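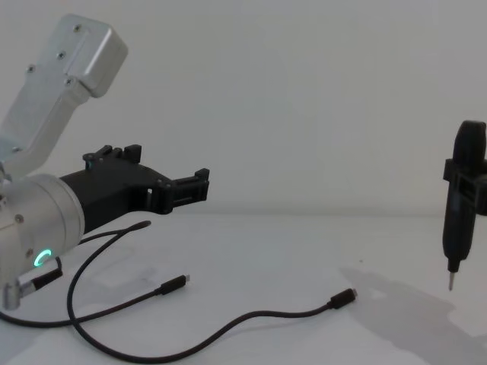 Shanti Nigam
Bench technician, adhesives and coatings

February, notebook 4

Picked up the peel tests again after the humidity cabinet came back into service. Cabinet had been reading low at the door side. Aoife moved the probe to the middle shelf and it now agrees with the hand meter well enough for what we need.

Question for this round is still the same one. Does the Potel primer need the overnight rest before the topcoat, or can we coat the same afternoon? The supplier sheet says overnight. The Dindov people have been coating same day on their line and say they see no difference, but they are on steel and we are on anodized panels, so I don't want to lean on that.

Panels: degreased, wiped with isopropanol, wiped again with a clean cloth, left on the rack. I stopped using the blue shop towels. The last set had lint under the primer and I ended up throwing out half of it. The white cloths are in the drawer under the balance. Please don't use them on the spray gun.

Primer went on with the wire bar, one pass. First panel of the set had a streak down the left side where the bar picked up a dried bit. Cleaned the bar, discarded that panel, carried on. Numbered in pencil on the back this time. The marker bled through in the cabinet and I couldn't read my own numbers.

8:40 primer on
12:40 same-day panels moved to topcoat
Rested panels left on the covered rack until next morning

Topcoat mix was the usual ratio by weight. Let it stand 15 minutes after stirring to get the bubbles out. It looked a bit thicker than the last can. Lot number is on the lid and I copied it to the inside cover of this notebook. Should ask Mittal if they changed the solvent blend, because the smell is different too.

Peel results so far, dry only. Same-day panels peel clean off the primer at one end and tear the topcoat at the other. Rested panels tear the topcoat along the whole strip. I would not call that a result yet. The clean end is the end nearest the rack upright on both same-day panels, and I think the airflow is poor there. Next set gets turned around halfway through the rest. If the clean end moves, it's the rack.

Aoife McGrath read through the numbers and wants the strips cut narrower. Her point is that the wide ones twist in the grips and we get a bump at the start of the trace. Fair. I've been ignoring the first part of the trace anyway, but it's better not to have it. Will cut the next ones with the Flernex blade set, which needs new blades first. They're almost gone on the inner edge.

To do
Order blades
Repeat same-day set, rack turned
Wet peel on the rested panels once they come out of the cabinet
Check film thickness at both ends before peeling, not after
Ask Mittal about the lot
Write up the probe move in the cabinet log (Aoife has the log)

Leftover primer is in the flammables cabinet, bottom shelf, lid taped. Good for this week's repeat, then it goes in the waste can.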